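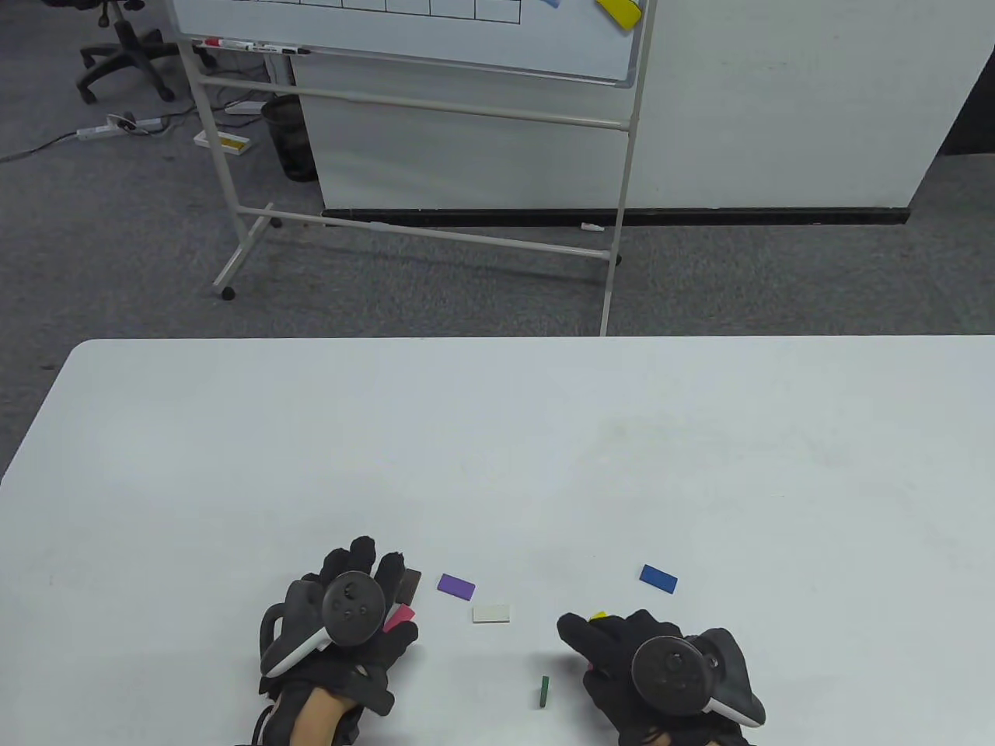
Figure 1. Gloved hands at the table with the colored blocks, a tracker on the back of each hand.

Handout 6: Learning from hand demonstrations
Robot Learning Seminar, notes to read before the lab

Last time we finished teleoperation and its headaches: the operator has to think in robot joints, the delay gets tiring, and even a simple pick takes forever. Today we drop the robot from the collection step altogether. A person does the task with their own hands, we record where the hands go, and the robot only shows up at training time. I find this one of the most fun ideas in the whole course, and the results on small-object sorting are much better than I expected when I first tried it!

What gets recorded

For each demonstration we keep three streams.
- Pose of each hand, from the tracker on the back of the glove (position and orientation).
- Finger bend, from the glove.
- Head-level video, the same viewpoint as Figure 1.

The streams come in on different clocks. Altel, our recording tool, stamps everything on arrival, and the Hulura scripts resample it all to a common rate of 33 samples per second. Do the resampling before you cut the recording into episodes. If you cut first, the first few samples of each episode come out wrong and the policy learns a little twitch at the start (ask last year's class).

From hand to gripper

The tracker tells us where the back of the hand is, but the policy needs to know where the grasp happens. So we need a fixed transform from the tracker to a point between the thumb and index fingertip. Call it T. It depends on the wearer and on how the strap sits, so we estimate it again every time the gloves go on: pinch a known point on the table, rotate the wrist through as many angles as is comfortable, and solve for the offset that keeps the pinch point still. Least squares is fine.

Finger bend then becomes a single number, gripper opening. Yes, this throws away a lot. For flat blocks it hardly matters. For the cloth task in September it will matter very much, and we will come back to it.

Why small flat blocks?

Look at Figure 1 again and notice how much the fingers hide. The brown block and the pinkish-red one by the left hand are both partly covered, and only a corner of the yellow one shows by the right. The purple block is in full view. A policy trained on single images struggles with the covered ones. Give it a short history and it can carry a block's position along while the fingers are in the way - a lovely small test of memory.

The result

We trained on the Bundgaard set, 3,000 demonstrations, and ran 100 test trials per policy on the Harik arm pair.
Single image: 54 successes
Short history: 81 successes
Short history, T not re-estimated: 33 successes

That last row is my favorite. Same network, same data, and a sloppy transform costs more than taking away the memory!

Before the lab

Read the calibration section of the lab guide. Load episode 177, plot the left-hand path with and without T, and bring both plots. Think about this one too: if the strap slips halfway through a session, what would you see in the data, and how early could you catch it?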